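4.2 Changes to the working day

The study followed housekeeping staff at Flevdale, a serviced-apartment site run by Tuominen, through the first winter after the gripper arm came into use. Before the change, each apartment was cleaned and reset by one member of staff working alone. After it, the same person worked alongside the arm, which took over the lifting and sorting of linen and clothing left on beds, chairs and sofas. Cleaning, bed-making and the final check stayed with staff.

The site log for the period contains 2,039 handling tasks. We excluded those which were stopped for reasons outside the apartment, such as a lift fault, and were left with 2,000. Of these, 1,203 were finished without any help from staff. In the remainder a member of staff stepped in, most often to separate items that had been picked up together or to turn a garment the right way before it was folded.

Staff did not describe these figures as good or bad in themselves. What mattered to them was when the help was needed. A request that came while they were in the same room took a few seconds to deal with. A request that came while they were cleaning the bathroom meant taking off gloves, walking through and starting the bathroom again from where they had left it. Several said that a day with fewer requests could still feel longer if the requests came at bad times.
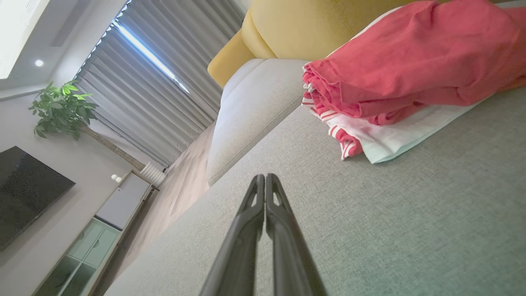
Figure 3. Gripper fingers above a sofa seat, with a small pile of laundry beside a yellow cushion.

Soft furnishings caused more trouble than hard ones. Staff reported that the arm was slower on sofas than on tables, and that it sometimes took hold of a cushion cover together with the item lying on it. By the second month many had started to move laundry to the middle of the seat before beginning their own work. This was not part of the training given by Farusus, the supplier, and it does not appear in the log. We learned of it only through interviews. It adds a small task to each visit, and any account of time saved should allow for it.

The physical side of the job changed more clearly. Staff bent and lifted less, and those with back or shoulder pain said that they noticed the difference by the end of a shift. Against this, several missed the folding, which they had treated as a short rest between heavier jobs. With folding passed to the arm, the tasks left to them were mostly scrubbing and vacuuming. One said that the day had "lost its sitting-down part", although the folding had always been done standing.

Supervisors altered the rota in January, adding one apartment to each shift. The change was based on the time recorded in the log and took no account of the moving of laundry described above. It was the most common complaint in our interviews. Staff who had been in favour of the arm in the autumn were in many cases still in favour of it, but wanted the extra apartment withdrawn or the pay rate reviewed. At the close of the study neither had been agreed.

Copyright Cultport. All rights reserved. Contact the editorial office | Back to top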